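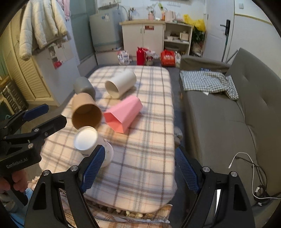
Week 4 prac: two hand-held grippers, five cups on a plaid ottoman.

Manipulation Studio, Week 4 handout
Notes by Anjani Pangaribuan. Lab questions to Kamol Meesuk.

Welcome back! This is my favourite week of the unit, so please come having read the Skurkell notes on grasp width (at least the first half, the second half is mostly tables). Last week you moved foam blocks from one tray to another and most of you were bored by the end of it. Cups are a lot more fun.

Why cups?

A block gives you two flat faces whichever way it lands. A cup has a rim, a curved wall, a base and a hollow middle, and a tipped cup offers you a different mix of those every time. Squeeze a paper one too hard and the wall buckles. Pinch a tapered one too high and it wants to slide out of the pads. The pink hexagonal cup is a lovely in-between case: it has flats, but you have to line up with them or you'll be gripping on two corners.

The task

Pairs, one gripper per hand. Start with the cups tipped over and finish with them all upright. You choose the order. Don't rehearse the same order each time, we want variety in the recordings.

Things to try

Rim grasp: one finger inside the mouth, one outside. Great for paper cups, and very satisfying when it comes off.
Wall grasp: both pads on the outside, close slowly, lift, then rotate your wrist.
Handover: lift with one gripper, turn with the other. Talk to your partner! Most dropped cups come from both people letting go at once.

Keep the fingers in view while you work, and pause for a breath between cups so the episodes are easy to split later.

How much data?

Last year's class collected 1,989 episodes over the whole unit, and 249 of those were thrown out at labelling, mostly for starting too late. This year's target for the cup task alone is 407 good ones across all the pairs. I think you'll beat it.

Upload to the Drimetti folder by 5 pm Sunday. Name each batch with your pair name, the task and the batch number.

For your logbook

Which cup did you leave until last, and did that change as you got better? Sketch one grasp that failed and mark where the pads touched. Half a page is plenty, and scruffy drawings are welcome.

Next week: folding cloth. Bring a tea towel.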